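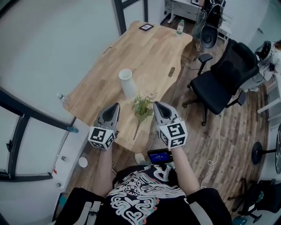 Kutinix Celebrity Baby News Headlines

Kutinix is a small collection of entertainment headlines and opening paragraphs on one subject: pregnancies, births and baby names among actors, singers and royal families. It was put together by Lacey Marsden and Haoran Kang to study how gossip sites word the same announcement.

What is in it

There are 378 articles, one per row, all in English. Each row has these fields:

headline – the title as published
lead – the first paragraph, cut at 100 words
outlet_type – magazine, newspaper, blog or TV site
stage – rumor, announcement, birth or name reveal
quoted – yes if the lead has a direct quote from a parent or relative
labeler – initials of the person who set the stage

Names of children under 18 are replaced with CHILD. Names of adults are left as published, apart from private relatives, who become RELATIVE. Photo captions were removed because many of them repeated the child's name.

Files

headlines.csv has all the rows. split.csv gives the split we used, with 80 percent of the rows for training and the rest for testing. Articles covering the same baby are always on the same side of the split. If you make your own, please keep it that way.

Labeling

Leire Cabello and Tiago Frade each labeled every row for stage. Where they disagreed, Ilídio Frade made the final call. Most of the disagreements were between rumor and announcement, usually when a "source close to the couple" was quoted and the couple confirmed it later in the same piece. Those went to announcement.

Known problems

Royal stories are overrepresented, mainly in the birth stage. Twins get one row per article – the stage applies to both babies. Some leads still have "Read more" or a newsletter line stuck to the end. Blog posts were often edited after publication, so the headline here may differ from the live page.

Changes

Version 2 fixes broken apostrophes in the headlines and drops duplicate wire stories. The stage labels were not changed.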